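Gripper Corner: Two Weeks With the Saithong Fingers

I finally got the Saithong fingers bolted on and gave them a real desk to deal with, cords and all.
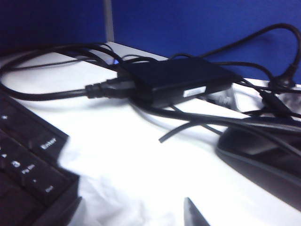

How the cable test went

So Mwanaisha and I have been swapping between the Saithong set (skinny, tapered) and our old Pelumitz pads, and wow, are they different! The pads are lovely on anything boxy. Ask them to pick one black cord out of a pile of black cords, though, and they come up with three. I ran 119 tries with the new fingers and only gave up on 7 of them, mostly when I got greedy and went for a cable pinned under something heavier.

The wrist camera is a mixed bag. Up close it's great, but a bright white desktop washes out a bit and small labels go to mush. Godfrey wants to turn the exposure down before we try anything else, and I think he's right (don't tell him).

Power bricks are next. The new fingers open wide enough, but I don't trust the grip on a smooth case yet, so Rehema is cutting 2 sets of rubber sleeves for me. If you have a junk drawer full of dead chargers, I'll happily take them off your hands!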